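Priteldale Neighbourhood House – Sorting the Recycling, Session 3 handout

I've typed up my scribbles from last time so you don't have to squint at the whiteboard. We got as far as drink bottles, and I went on a bit about labels (sorry, I do love a label).

Start with the cap. Take it off, tip what's left down the sink, give the bottle a quick rinse and pop it in the yellow tub. Tea drinks go off fast in summer, so don't leave them sitting on the bench overnight – the Losari room ponged for days in September!

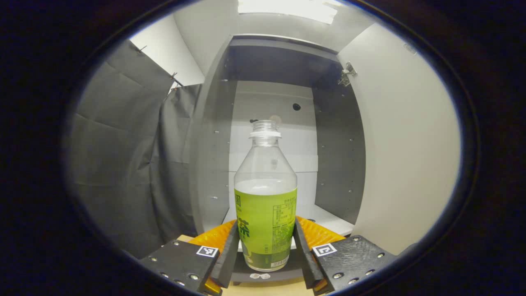 Do I have to peel the label off first? Leave it on for our tubs, and only peel if it's already coming away in your hand.

Caps go in the old Kikell biscuit tin by the door. We're up to 1,133 of them now, and I'd love to get to 1,858 before we break up. Next time we're doing cartons, so bring a couple from home, rinsed and squashed flat please.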